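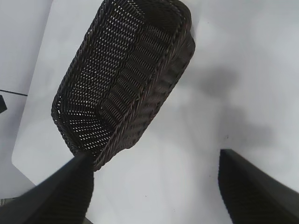 关于我们

Lerska设备规划中心(以下简称“中心”)是一家从事机器人与自动化设备选型、预算编制和采购规划的专业服务机构,总部设于Bosport。中心面向制造企业、仓储与分拣企业、职业院校及科研单位,提供从需求梳理到验收付款的全过程咨询。中心不生产设备,不代理任何品牌,不向供应商收取佣金或返点,全部收入来自委托单位支付的服务费。

中心现有专职人员14名,专业背景涵盖机械工程、电气控制、工程造价、财务管理和合同法务。主任由Raymonde Robichaud担任,负责中心的总体业务与成果审核。

机构沿革

中心的前身是Bosport一所技术学院的设备处。当时学院计划建设首个机械臂实训室,设备处依照普通机床的采购办法编制了预算,只列入主机价款。合同签订后,末端夹具、安全围护、控制柜供电改造和教师培训等费用陆续发生,追加申请前后提交了四次,实训室的启用时间也相应推迟一个学期。设备处事后对各项支出逐一复核,整理出一份自动化设备费用科目表。这份科目表后来被邻近的几所院校和企业借用,经多次修订,成为中心现行预算模板的基础。

随着外部委托增多,设备处的咨询业务独立出来,成立Lerska设备规划中心。成立之初,服务对象以院校为主,其后扩展至食品分拣、日用品包装和零部件加工等行业。Somboon办事处设立后,中心开始承接跨地区的设备采购规划,并为委托单位处理报关、运输保险及异地安装方面的费用测算。

截至目前,中心累计完成规划项目197个,出具设备评估意见书831份。

服务范围

一、需求调查与工序分析
中心人员进入委托单位的生产或教学现场,记录物料种类、来料方式、节拍要求、班次安排以及现有岗位的操作内容。对于形状不规则、表面有孔隙或尺寸差异较大的物料和容器,单独列表说明,并注明对夹爪开合行程、接触面形式和夹持力的要求。调查结束后形成需求说明书,由委托单位使用部门签字确认,作为后续选型的依据。

二、设备选型与方案比较
中心依据需求说明书提出两个以上的备选方案,列明各方案的设备构成、占地面积、供电与供气条件、软件授权方式及预期使用年限。单臂与双臂方案、固定式与移动式底座、自备夹具与委托定制夹具,均在同一表格内进行比较。备选方案中如包含暂不购置设备、维持人工操作的选项,同样列出其成本。

三、预算编制
预算编制是中心的主要业务。中心将自动化设备的全部支出归入采购、安装、运行、维护和处置五个阶段,逐项估算并注明数据来源。凡属供应商口头报价的,在表中以单独符号标示,待取得书面报价后再予更新。

四、采购文件与评审支持
中心协助委托单位起草技术规格书、招标文件、评分细则和合同条款,并可应邀派员列席评审会议,回答技术性问题。中心人员不参与打分。

五、验收与付款节点审核
中心按照合同约定的验收条件编制测试清单,现场见证测试过程,并就是否达到付款条件出具书面意见。 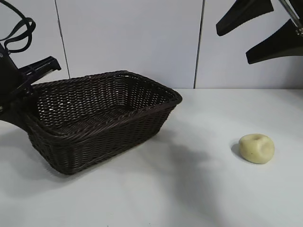

工作台上的编织篮与浅黄色物件,左侧夹爪与篮体一端接触。

预算科目说明

在历年项目中,委托单位提出的初始预算普遍存在科目缺漏。中心现行模板对下列支出作单独列示,供各单位在立项阶段参考:

末端执行器及备件。夹爪、指尖和衬垫属于易耗部分,不宜并入主机价格。中心建议至少按一个完整年度的用量编列备件费,并在合同中约定备件的供货周期和调价办法。

工作台面与周边结构。台面、支架、挡板和线缆固定装置通常由委托单位自行解决,立项时容易遗漏。台面的高度、承重及表面处理应与设备供应商共同确认后再行加工。

视觉与照明设备。相机、镜头、安装支架和照明装置应分项报价。现场自然光条件变化较大的,须另行编列遮光费用。

软件授权与升级。应当区分一次性买断与按年付费两种方式,按预期使用年限折算总额后再作比较。授权数量与设备台数不一致时,应在预算表备注栏内说明。

调试工时。供应商报价中所含的调试工时多以标准物料为准。委托单位物料特殊的,应预先约定超出部分的工时单价。

人员培训。包括操作人员、维护人员和安全管理人员三类。参训期间的顶岗费用由委托单位承担,应计入项目总成本。

停产与过渡期损失。设备安装期间原有工序需要停用或搬迁的,应按实际班次测算,并列入资金计划。

处置费用。包括拆除、运输、数据清除以及控制柜电池等部件的回收费用。租赁设备须注明归还时的状态要求和相应罚则。

中心不提供统一的预备费比例。预备费数额由项目负责人根据需求说明书的完整程度和书面报价的占比提出,经主任审核后写入预算表。

工作流程

委托单位提交申请表后,中心在五个工作日内答复是否受理。受理的项目由一名项目负责人和一名复核人员共同承办,两人不得来自同一专业组。现场调查一般安排两次,第二次调查应避开第一次的班次,以便了解不同时段的来料情况。

预算初稿完成后,中心与委托单位的使用部门、财务部门分别进行一次核对。使用部门核对设备内容和数量,财务部门核对科目归属、付款节点和税费。两次核对的意见均以书面形式留存,作为正式报告的附件。

正式报告交付后六个月内,如供应商报价或委托单位需求发生变化,中心提供一次免费修订。超过期限的修订按工时收费,收费标准载于服务协议附件。

Verno预算模板

Verno是中心自行编制并持续维护的预算模板,现行版本共设221个条目,每一条目均附填写说明和常见错误提示。模板采用电子表格形式,不需要安装专用软件。委托单位在服务期内可免费使用,公立院校可单独提出申请,经登记后取得教学用版本。

模板于每年五月修订一次。修订意见主要来自已完成项目的决算数据,中心将预算数与决算数逐条对照,差异较大的条目由专业组重新核定说明文字。各使用单位亦可随时提交书面意见,中心在下一次修订时统一答复。

独立性与保密

中心人员不得持有机器人及自动化设备供应商的股份,不得接受供应商提供的差旅、住宿或礼品。入职前曾在供应商处任职的人员,两年内不得承办涉及该供应商的项目。上述情况由全体人员每年申报一次,申报记录可供委托单位查阅。

委托单位的工艺资料、产量数据和财务资料仅限承办人员及复核人员使用。项目结束后,中心按照服务协议约定的期限归档或销毁。未经书面许可,中心不在任何公开材料中披露委托单位的名称和报价信息。

主任致辞

“购置自动化设备是一项跨年度的支出决定。我们在工作中最常见到的困难,是设备到场以后才发现后续费用没有着落,使用部门和财务部门各执一词。中心希望把这些讨论提前到立项阶段,让每一笔费用都有科目、有依据、有负责人。也请各委托单位在首次会面时安排一线操作人员到场,他们对物料和容器的了解,对预算的准确程度影响很大。”

——Raymonde Robichaud,主任

办事机构

Bosport总部:设综合业务部、预算编制组、技术评估组和合同法务组,受理各类委托申请。
Somboon办事处:受理当地及周边地区的现场调查、异地安装费用测算和验收见证业务。

来访请提前预约。总部接待时间为上午九时至十二时,下午一时半至五时。申请表、服务协议范本及收费标准可在本网站“资料下载”栏目取得,填写完成后加盖单位公章,寄送或当面递交至总部综合业务部。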